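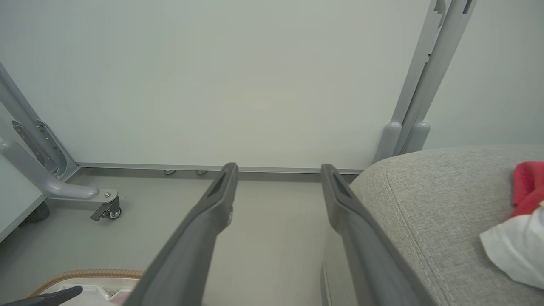
Quick guide to putting freestanding divider panels next to a sofa, for anyone doing the back sitting area before we open it up. Measure first. Ours run up to 700 mm per section, so check the sofa still fits. Roll the leg in, then push the locking lever on the caster down, the short gray one. Bolts in the slotted bracket stay finger tight for now, you'll want the play later.

## Leveling

1. Find the little metal feet under the bottom rail. Turn by hand, a bit at a time.
2. Level on the rail. Check teh post too.
3. Still off? Slide the bracket along its slots, then tighten the bolts.

## Sofa side

Leave 30 mm between upholstery and any upright. Fabric snags on the notches, ask Seo-ah. Sofa goes in last, lift it, no dragging.

## Second panel

Same again, at an angle to the first. Wider angle = steadier. Don't go dead straight along the wall, it wobbles.

Wipe down with a damp cloth, no spray. Spare bolts in the Drultach box, bottom shelf. If a caster wont lock, tell Mwanahawa and use another leg.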